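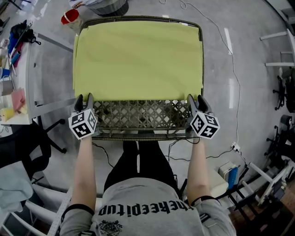

Rhun Griffiths wrote in to say that Sernen is fine for a birthday party but falls apart in a club, where the same children play it week after week and the older ones soon learn which cards to hold on to. I had his email in mind all the time I was trying it out. I think he is half right.

Reviewed by Adhiambo Lema
March 21, 2023

Sernen is a card game for two to six players, ages seven and up, made by Weidemann. The school edition comes with 84 cards, a score pad, two dice and a rule sheet printed on both sides. Each card has an animal, a place where it lives and a short clue. You lay a card down, read the clue out loud and the player on your left has to match it with a card from their own hand or pick up from the pile. The first to get rid of their cards wins the round.

I run a games club after school in the dining hall, and we started using it in November. We get a mix of second through fifth graders. Most of them had the idea after one round, and I didn't need to read the rule sheet to them. The second graders needed help with some of the clues. "Estuary" came up a lot.

The cards are good. They are thicker than the ones in Busura, our usual game, and they have stood up to being shuffled badly by small hands. A couple of corners have gone soft. The print is large and the animal drawings are clear. The box is another matter. It is thin card with a lift-off lid, and ours split at two corners before winter break. I moved everything to a plastic tub with a snap lid, and that's where it lives now.

The dice are used only for the bonus round, and we dropped the bonus round. It slows things down and the children argue over it. You can play without it and nothing else has to change.

Now to Rhun's point. The fifth graders did work out that the three "anywhere" cards can be matched to almost any clue, so they sat on them until the end. Once one child knew, the whole table knew. Mali Landeg, who helps on the far table, tried a house rule: an "anywhere" card has to be played within two turns of picking it up. That mostly fixed it. I would like to see it in the printed rules.

A round takes ten minutes or so with four players. With six it drags -- the children at the end of the table start talking and miss their turn. I'd stop at five.

The score pad has up to 200 rounds on it if you write small. We gave up on keeping score across weeks and just play each round for itself. The quieter children seem to like it better that way.

Would I buy it again? Yes, for a club with a wide age range, and I'd get two sets so the tables can stay small. If your group is all fifth graders, Zerstead has more to it and will last them longer. Keep the tub handy for the box.

Sign up for our newsletter to get new reviews by email. You can unsubscribe at any time.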